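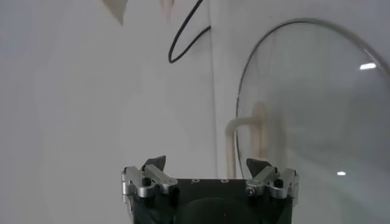
Elier shared workshop – two-arm kitchen build
Minutes of the April build meeting

Started 7:00 pm in the back room. Minutes of the last meeting were accepted with one correction: the spare power supply belongs to the workshop and not to the Portela group.

1. Arms and wrist cameras
Both arms are up on the bench and running from the same controller. The wrist cameras now come up in the right order at boot. Agreed to leave the camera angle alone until the cooker work is finished, as every change means doing the calibration again. The Reluleck mounts are holding, but two screws needed retightening since the last meeting. Thread locker to be used from now on.

2. Cables
The slack in the cable on the second arm was discussed. One member wanted it clipped along the arm for its full length. Others pointed out that the wrist needs the loop to turn. Decision – one clip near the top, loop stays. To be looked at again if it catches on anything.

3. Cooker task
Work continues on reaching into the pot with one arm while the other stays clear. The lid goes flat on the table before the second arm moves in. Lid handling by the arms is a separate job and was put off to the next meeting. 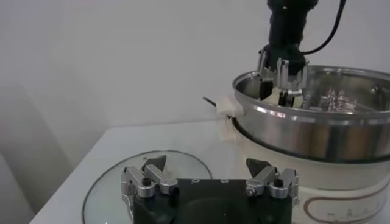 Item 3: second arm in the steel pot, lid on the table.

The main worry is the rim. Approach height is set at 400 mm above the table and stays there for both arms. Shiny metal is still confusing the depth readings, and the Drimix software drops points on the inside wall. Two fixes were suggested: a matte liner, or ignoring depth below the rim and using a fixed position. The fixed position will be tried first. Cooker stays unplugged during all arm work.

4. Money
Balance is $395 after the last parts order. Approved: 9 spare fingertip pads and a bag of cable clips. A second controller was not approved.

5. Other business
The bench must be cleared by 10:00 pm on shared nights. Whoever shuts down the arms also signs the log.

Closed 8:40 pm. Next meeting in May, same room.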